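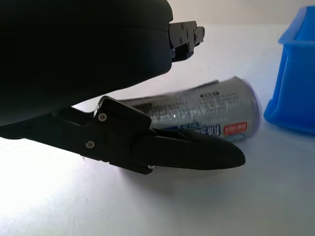
Figure 4. Silver-gray cylindrical package beside the blue collection tray.

Section 11. Sorting Used Batteries at the Collection Table

This section applies to all Festska collection tables. Read it in full before handling any battery.

1. Clear the tabletop of paper, coins, keys and other metal items.
2. Place the blue plastic tray where it can be reached without leaning.
3. Lay each battery on its side. Do not stand batteries on end.
4. Examine the wrapper. Set aside any battery with a torn wrapper, swelling or residue.
5. Cover both ends of each lithium battery with nonconductive tape.
6. Place batteries in the tray one at a time.

CAUTION: Do not allow the bare ends of two batteries to touch. 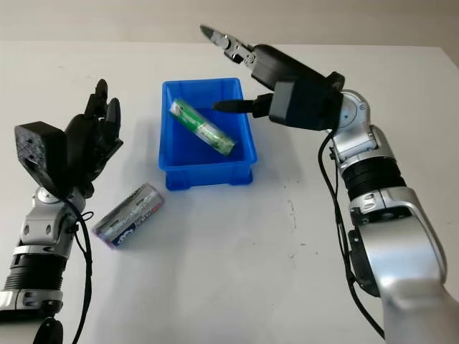 May batteries of different sizes be placed in the same tray?
Different sizes may share a tray if they are of the same chemistry and their ends are covered.

7. Transfer the contents to the Prunditz drum at the end of each shift. The drum must not hold more than 200 batteries.
8. Enter the transfer on the log sheet and sign it.

NOTE: Log sheets are kept for 2 years. Questions on this section should be directed to Spyros Gkikas, Ogilvie site office.

Revised May 16, 2022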